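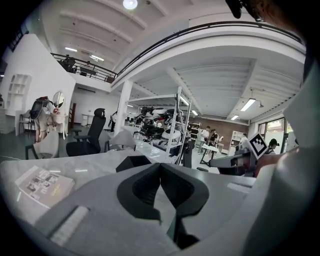

The furniture brochure on a marbled table. Photo: Karken

Karken opens its furniture showroom in Oremow this September

Oremow. The furniture company Karken will open a showroom in the old rope factory by the harbor in September. It is the second showroom of the company, after the one in Torvik, and it will present 235 pieces of furniture for dining rooms, small offices and waiting rooms. Entrance is free and visitors do not need to make an appointment.

The building has two floors. On the ground floor the visitors will find tables and chairs, arranged in groups as they would be in a home or in an office. The upper floor is for shelves, cabinets and lamps, and there is also a room with fabric and surface samples that can be borrowed for two weeks against a small deposit. The total area is 357 square meters.

"For many years our customers from Oremow have taken the ferry to Torvik only to sit on a chair for five minutes," says Leif Sjöberg, managing director of Karken. "They told us, in a friendly way, that this is a long trip for a chair. We have listened to them, and now the chairs will come to Oremow."

Tables with soft corners

An important part of the new showroom is Skutach, the table series which Karken introduces together with the opening. The series has four sizes. The two smaller ones are meant for kitchens and for small meeting rooms, and the two larger ones for families and for offices where several people share one table during the day. All sizes can be ordered with a plain or a patterned top.

The shape was chosen after many talks with customers in Torvik. Several of them live in apartments where the dining table must stand close to a door or to a kitchen counter, and they asked for a table that is easy to walk around. With three sides and wide, soft corners it is possible to place the table near a wall and still have room for guests. In offices, the same shape allows the people at the table to see each other well during a conversation.
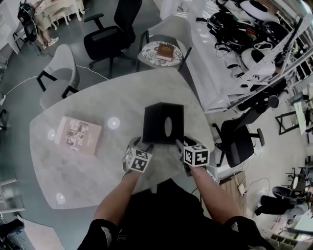 White table with rounded corners, with chairs around it. Photo: Karken

The chairs in the showroom come from several makers and can be combined freely. Karken has made the experience that customers often want to keep one or two chairs which they already own, and for this reason the staff will be glad to look at photographs or measurements from home. The seat height should be measured from the floor to the highest point of the seat, without a cushion. A printed guide for measuring is available at the desk and it will be sent by mail on request.

A building with a long history

The rope factory stood without a tenant for a long time before Karken signed the lease last winter. The old brick front has been cleaned and the tall windows to the water side have been repaired by a local workshop. Inside, a new heating system and an elevator were put in, so that all parts of the showroom can be reached with a wheelchair or a stroller. The painted company name of the rope factory is still readable over the main door, and Karken has agreed with the owner of the building that it will stay there. 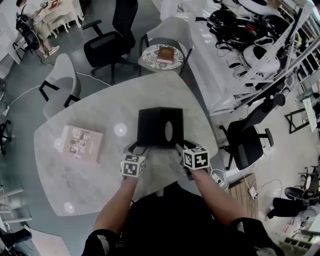

Customers who order in Oremow will receive their furniture from the warehouse in Torvik, which also serves the existing showroom. Delivery inside the town is included in the price for all tables and cabinets. Smaller items can be picked up at the back entrance, where parking is free for the first two hours. Old furniture can be taken away at the delivery if this is written on the order, and pieces in good condition will be given to the secondhand store at the bus station.

The showroom team is led by staff who worked before in Torvik, together with new colleagues from Oremow. Karken is still looking for two persons for sales and for one person with experience in furniture repair. Applications can be handed in at the desk or sent by mail to the office in Torvik.

On the opening day the doors will be open from 10 in the morning until 7 in the evening. Leif Sjöberg will welcome the guests at 11, and in the afternoon there will be coffee and cinnamon buns from the harbor bakery. During the whole opening month, customers will get a free surface care set with each table from the Skutach series.

About Karken

Karken sells furniture for private homes and for small companies. It was founded in Torvik as a carpentry shop and is still owned by the same family. The showroom in Torvik will stay open with its usual hours.

Press contact

Journalists who wish to visit the Oremow showroom before the opening are asked to contact the Karken office in Torvik. Pictures may be used free of charge in reports about the opening if the source is named.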